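Workshop notebook, 20 May 2019

Back on the sourdough starter jars... no, kidding, Kornél, it's the glue again. Hide glue, batch 2747, the one Segers sent over after we complained about the last lot smelling like a wet dog. This one smells fine. Well, it smells like hide glue.

Soaked 20 grams of pearls in cold water overnight and warmed them up this morning in the little Bememik pot. I had the dial set where Darragh marked it with the pencil line, and I'm fairly sure the line has moved, or the knob has. Anyway the glue got runnier than I like, so I let it sit with the lid off while I cleaned up the offcuts for the chair repair. Test joints are all beech, 40 mm wide, plain lap. I rubbed half of them together by hand and clamped the rest.

The rubbed joints grabbed really fast! I had maybe enough time to say "oh" and then couldn't slide them any more. The bench was cold when I came in, so next time I'm warming the wood with the hair dryer first (it lives in the second drawer now, please put it back there). Clamped ones squeezed out nicely all along the edge, and I wiped them with a hot rag.

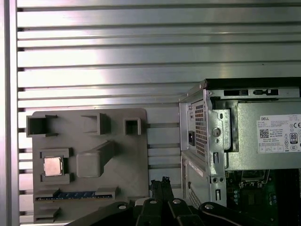

Gray 3D-printed board with the square sockets, up against the aluminum slats.

Darragh Scanlon came by after lunch and we argued about urea again. He wants to add a bit to stretch the open time, and I want to leave the stuff alone until we know what it does plain. We settled on a split — half the pot stays plain, half gets his pinch of urea, and we label the jars properly this time. I used masking tape and the fat marker. If the tape falls off in the fridge, plain is the jar with the dented lid.

The Ciltstead chairs can wait until we've broken the test pieces. I told the customer September and she was very nice about it. Two of the back legs have old glue in the mortises that has to come out anyway, and that's an afternoon with vinegar and a toothbrush.

Still to do: hang the 300 gram weight off the first plain joint and leave it there over a few nights, then go heavier. Find out if Nevent still sells the brushes without the metal band, the banded ones leave rust in the pot. Kornél Győri has my good thermometer — Kornél, I'd like it back before the next batch.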